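Der Tisch bleibt, der Rest geht

Urkdale, Ende November. 224 Häuser, ein Laden, und in fast jeder Küche ein Tisch, der älter ist als die Leute, die dran sitzen. Wer hier umzieht, nimmt ihn mit. Oder lässt ihn stehen, für die Nächsten. Beides kommt vor, beides gibt Streit.

Ich war vier Tage da, eigentlich wegen der Werkstatt Ivanov in Trolatside, zwei Täler weiter. Dort werden alte Tischplatten abgehobelt, geölt, zurückgebracht. Wartezeit: 17 Monate. Kein Witz.

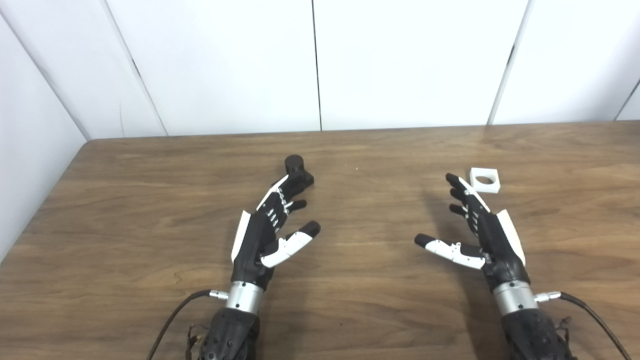
Warum tut man sich das an? Neu wäre billiger, meistens. Bei Ivanov winken sie ab, die Frage kommt jede Woche. Ringe von Gläsern, Brandfleck vom Bügeleisen, Initialen unter der Kante – vieles davon soll ausdrücklich drin bleiben. Gehobelt wird nur, was stört. Gerade Maserung, mittelbraun, so wie bei der Platte vor der weißen Wand, das ist den meisten im Tal am liebsten. Ruhig muss es sein. Lack? Will keiner mehr. Öl, trocknen lassen, nochmal Öl, und dann eine Woche keine Suppe verschütten.

Die Preise allerdings. Eine große Platte kostet inzwischen 3.551 Kronen, Abholung extra. Vor der Pandemie gings noch für die Hälfte. Torell, der Möbelhändler unten an der Küstenstrasse, hat daraus ein Geschäft gemacht: alten Tisch in Zahlung geben, neuen mitnehmen, fertig in einer Stunde. Die alten verkauft er in die Stadt, mit saftigem Aufschlag. Im Dorf hört man das nicht gern. Hingehen tun trotzdem viele.
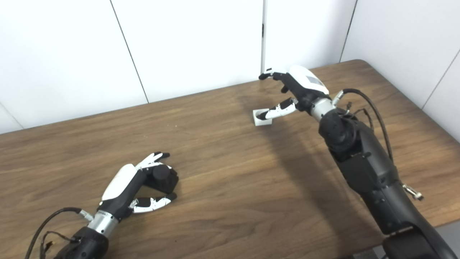 Bei Torell sieht man das naturgemäß anders: Man zwinge ja niemanden, und ein Tisch in einer Stadtwohnung werde immerhin benutzt, während er in Urkdale oft genug im Schuppen lande und dort verziehe. Stimmt leider auch. Zwei Schuppen hab ich gesehn, beide voll. In einem lag eine Platte auf Backsteinen, obendrauf Winterreifen.

Bei Ivanov nehmen sie ab Februar wieder Aufträge an. Nur telefonisch, nur vormittags.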